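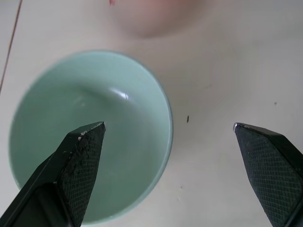 Teaching a bowl pick by remote control

Quick version, will tidy up later. Assumes the arm is homed and the Sturen leader handle is paired.

Before you start
Empty bowl, nothing in it. Clear the table where the bowl has to land. Open the wrist view on the big monitor, not the laptop, you need to see both fingertips.

Recording
1. Handle to neutral. Press record. Wait for the beep or you lose the first second.
2. Come in from above, slow. Gripper fully open.
3. Get one finger over the inside of the bowl, the other outside the rim. Rim goes between the pads. Don't try to span the whole bowl, its too wide.
4. Lower until the tips are below the rim. Stop before the base. Scraping the glaze = bad demo, delete it.
5. Close. Small squeeze. Pause.
6. Lift straight up, move over, set down, open, back off the way you came.
7. Stop recording. Name it bowl_rim plus your initials.

Do 10 like that, then shift the bowl a hand's width and do 10 more. Turn the approach a little each time. We had 112 good ones in May and the policy still missed bowls near the left side, so spread them out.

Common problems
Bowl tips on the lift: grabbed too high on the rim. Go lower.
Glossy bowls: highlight moves around when the lamp moves. Leave the lamp alone during a set.
Jerky playback: turn handle scaling down to 0.5 and re-do teh approach.

Files go in the Wattimena folder. Handle wont pair, ask Yusri Wibisono.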